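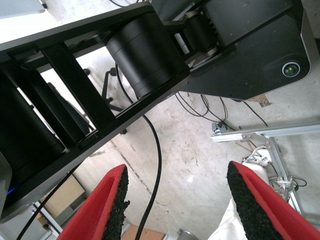 **Office chair on a bare concrete floor: mat, rug or different castors?**

Posted by Marianna Witkowska, November 10, 2021

Hello all, I hope somebody can help me before I spend money on the wrong thing! We've moved our little workroom into the old garage in Floston, and the floor is plain concrete. I rather like the look of it, but my office chair makes a dreadful rumble whenever I roll back from the desk, and I'm finding a fine grey dust on everything (my socks included). The room is 162 square feet, so carpeting the lot is more than I want to pay for. Would a mat do, or should I be changing the castors?

**Teresa Duda**

Welcome, Marianna! I had the very same rumble and soft castors cured it for me. Look for the rubbery sort sold for hard floors, and do measure the stem on your old ones before ordering, as most are 11 mm but mine weren't and back they went in the post. They pull out with a good tug once the chair is upside down.

The dust is a separate matter, I'm afraid. Hoover thoroughly, then put down 2 coats of a concrete sealer and leave the room alone until it has properly hardened. It made a lovely difference to mine, and sweeping is so much quicker now.

**Kevinwood**

Just get a mat. Mine curled up at one corner after a while but I put the desk leg on it and it's been fine.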